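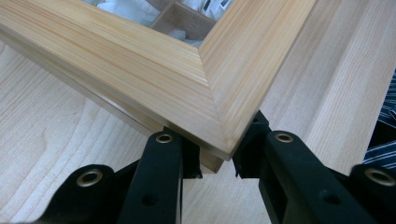 *Mitered corner of a pale wood picture frame. The seam runs from the inner edge to the outer tip.*

# Checking and Refreshing a Secondhand Wood Frame

These steps are for a plain wood picture frame with mitered corners and a clear finish. Painted, gilded, or carved frames need different treatment. Plan on an evening for the work, plus drying time if you have to glue a corner.

## What you need

- Soft cotton cloths
- A dry paintbrush, 1 inch wide
- Mild dish soap and water
- Yellow wood glue
- A band clamp or four corner clamps
- Sandpaper, 300 grit
- Clear paste wax
- Flat-blade screwdriver
- A folded towel to work on

## 1. Take the frame apart

Lay the frame face down on the towel. Bend the tabs up with the screwdriver, or pull the staples if it has those. Lift out the backing board, then the mat and picture together, then the glass. Stand the glass on edge somewhere it won't get kicked.

If the frame has a paper dust cover on the back, slit it along the inside edge first. You will replace it later.

## 2. Look at the corners

Turn the bare frame over and look at each miter under a desk lamp. A sound joint shows as a thin line running diagonally across the face, with the grain of each rail meeting it at an angle. Run a fingernail across the line. If your nail drops in, the joint has opened.

Next, hold one rail in each hand near the corner and flex very lightly. Any movement means the glue has failed, even if the face looks closed. Mark loose corners on the back with a bit of tape.

Check the stepped edges too. Dust packs into them and hides small splits.

## 3. Clean the wood

Brush out the corners and steps while dry. Put one drop of soap in a bowl of warm water, wring the cloth out hard, and wipe along the grain. Follow with a second cloth dampened in plain water, then a dry one. Keep water away from the miters.

Leave the frame for an hour before going on.

## 4. Reglue loose corners

If a corner is only slightly open, work glue into it from the back with a slip of paper. If it comes apart in your hands, scrape off the old glue, brush a thin coat on both faces, and put the corner back together.

Tighten the band clamp a little at a time and check that the two faces are level. Measure both diagonals. They should match; if they don't, push the longer one in before the glue grabs. Wipe off squeeze-out with a damp cloth and leave it clamped overnight.

I use a Kamholm band clamp with plastic corner blocks. Put wax paper between the blocks and the wood or they will stick.

## 5. Smooth and wax

Only sand where the finish feels rough. Go with the grain and stop at the seam, so you don't leave cross scratches on the next rail. Don't use 80 grit on a frame this narrow. It rounds the edges and the miters never look crisp again.

Rub on a thin coat of wax, wait 15 minutes, and buff.

## 6. Put it back together

Clean the glass on both sides and let it dry fully. Put back the glass, the mat and picture, and the backing, then press the tabs down. Check the front for lint before you tape the back.

*Wiebke Reuter. Updated in May: added the note on wax paper.*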